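Print this article | E-mail this article

3. Celebrity home stories and the public record

3.1 Material

We collected 260 stories about the homes of well-known people from two entertainment sites, Skadel and Bestgate. Each story had to name a property and describe at least one change to it, such as an extension, a new garage or a move to another address. Sale listings with no other news in them were left out. The stories ranged from short items of a single paragraph to long features with several pages of photographs.
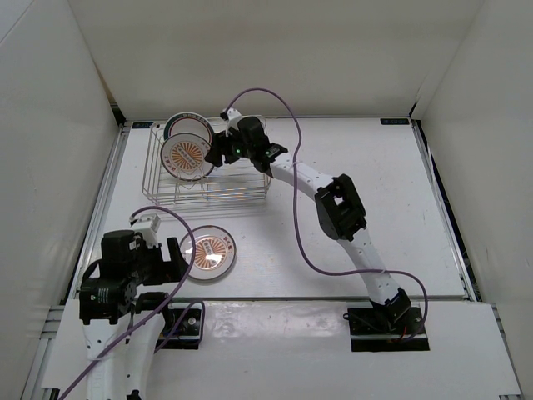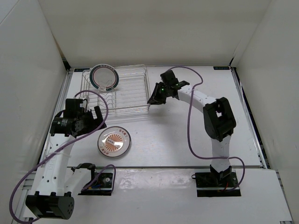
Figure 3. Dish rack and plates on a white tabletop, two views.

3.2 Coding

Two coders, Tín Từ and Khoa Vi, read every story. For each one they noted the main source given for the news. The choices were a public document (a permit, a deed or a court filing), a named person, an unnamed person, a post by the celebrity, or no source at all. When a story gave more than one source, the coders used the one that came first in the text.

The coders worked apart and met in April to compare their notes. They disagreed on 48 stories. Most of these used a phrase such as "we're told" or "word is," which one coder had taken as an unnamed person and the other as no source. We settled on the first reading for "we're told" and the second for "word is," and the stories were coded again under that rule.

Reader comments were treated separately. We drew a sample of 2,000 comments from the same stories and marked whether the writer talked about the house, the money, the celebrity's private life or the reporting itself. A comment could carry more than one mark. Comments in languages other than English were removed before the sample was drawn.

3.3 Sources named in the stories

Stories built on public documents tended to be short and to give the name of the city or county office in the first two sentences. They often repeated the value shown on the form without saying what that value covered. A permit value is usually an estimate of the cost of the work, and it can leave out design fees, planting and furniture. Several stories set this figure beside the purchase price of the home as if the two could be added together.

Stories that relied on an unnamed person were longer and spent more words on the couple or family than on the building. Disputes with neighbors appeared mainly in this group. In a few cases a later story on the same site corrected the earlier one, but the first version stayed online with no note pointing to the correction.

3.4 What readers wrote about

Comments on the money were common under all types of story. Remarks on the reporting itself were found mostly where no source was given, and many of them asked how the site knew. Under permit stories, some readers raised a different point, asking whether a home address should be so easy to work out from the text. Hà raised the same concern in an earlier study of fan forums, and we return to it in Section 5.

Contact the editors | Copyright Lernwood. All rights reserved. | Back to top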